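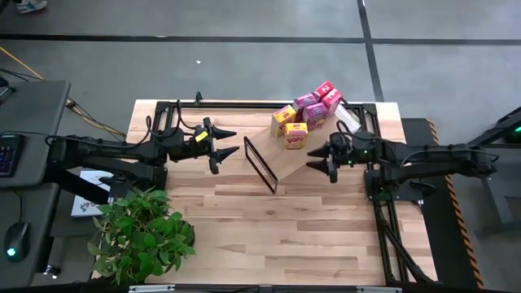
Can a Robot Put Away My Groceries Yet?
18/03/2021

I have been grumbling about putting away groceries for as long as I've had a kitchen. My friend Siwan Dafis, who has heard all of it, finally asked if I'd like to come see how close the machines are to taking the job off my hands. Of course I said yes! (I brought muffins, too, which went faster than anything else that day.)

I had pictured one big clever arm doing everything. What I found was a table, a few little boxes of cereal, and a great deal of patience. Single-serve boxes, the kind my kids used to fight over on camping trips – and there I was, leaning in and holding my breath over Raisin Bran. 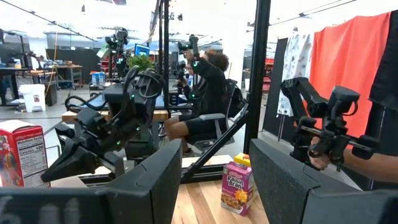

A lot of the work is still people, and I hadn't understood that before. Somebody guides the arms through a chore by hand, over and over, so there's something for the software to learn from. It looks tiring on the shoulders. Siwan told me a cereal box is a fussier thing than you'd think, light and slick and easy to crush, and I went home and squeezed a few of mine and I believe her.

My own pantry is worse, of course. There are 19 cans on the bottom shelf, a bag of rice that slumps, and a wire rack from Tiretti that I can barely get a box past myself without catching a corner.

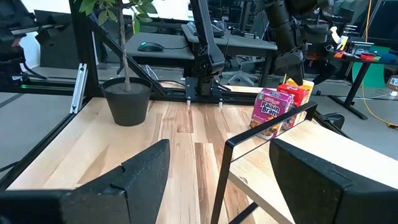 Pantry Notes, No. 149

So where does that leave those of us with bags on the counter? My neighbor Nest Gwynne is sure she'll have a helper by next June, and I do love her for it. I'd guess quite a bit longer. Tidying one small table is a fine start, but my kitchen has a dog in it.
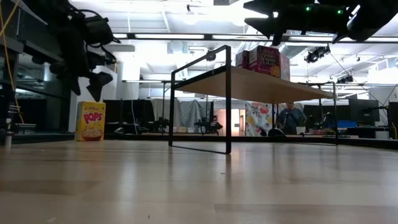
Would I let one loose in my kitchen today?
Only for the cereal, and only if I could stand right there with the broom. I'm going back to see Siwan in June, with two batches of muffins this time.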